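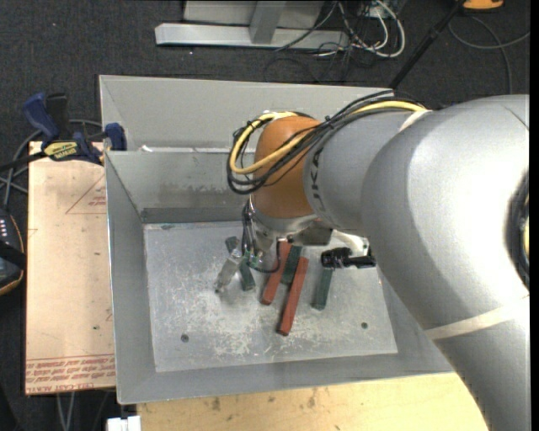 The night shift at Ballville asked, by way of a note read out at the start, why we keep calling it a cable problem when the same cell has stopped for three different faults since the last meeting, and whether anybody intends to look at the gripper before ordering another cable.

Item 1. Bin-picking cell, stoppages

The note was taken as a fair question. Maintenance replied that the three fault codes could all come from one cause, a conductor opening up when the wrist turns far over. The chair asked if that had been measured or assumed. Assumed, so far. The minutes of the last meeting say "cable fault confirmed" and this is to be corrected to "cable fault suspected."

Item 2. Cable and hose routing at the wrist

The yellow cable goes over the wrist joint and down its left side with the thin black cables tied in alongside it. Maintenance thinks the loop is too wide and wants it shorter. Production pointed out that it was shortened once already, at Barros's suggestion, and the cell lost reach into the corners of the bin. Barros have since said the loop should be "as long as needed," which the meeting did not find useful.

The straps on the arm were discussed. Two on the elbow end, ties further down. No one could say who decided where they go and there is no drawing. Agreed to mark the positions on the arm with paint pen before anything is moved.

The hoses come down to the green fittings at the tool. One fitting was swapped in December, no record of which one. A leak test is to be done with soapy water, all fittings, arm parked.

Item 3. Gripper finger

Tostora quoted for a new finger set at 1,290, delivery 4 weeks. Production is in favor. Maintenance is not convinced that the finger is worn and would like to see a measurement against the spare first. The chair noted that we bought the spare for this exact purpose and it is still in its box. Quote not accepted for now.

Item 4. Bin position

The bin is held with a bar clamp at the corner. Maintenance says it creeps. Production says it does not. A pencil line on the tabletop along the front lip would settle this for nothing, and was asked for last time as well. To be done by Friday.

Red and green bars are both to be used for the trial, mixed. The last trial was 56 picks with one color only and the meeting does not accept it as proof of anything.

Item 5. Plurnuvden service offer

Plurnuvden offer a remote monitoring package and say it would cut stoppages by about 80 percent. Asked what the figure was based on, they sent the brochure again. Deferred until they send data from a cell with a comparable tool.

Actions

Maintenance: paint marks, leak test, continuity check on the yellow cable while the wrist is turned slowly by hand controller. Results in writing.
Production: pencil line, mixed trial, log of wrist position at every stop.
Chair: answer to the night shift, including the corrected wording from Item 1.

Next meeting 2:30, same room, once the continuity results are in.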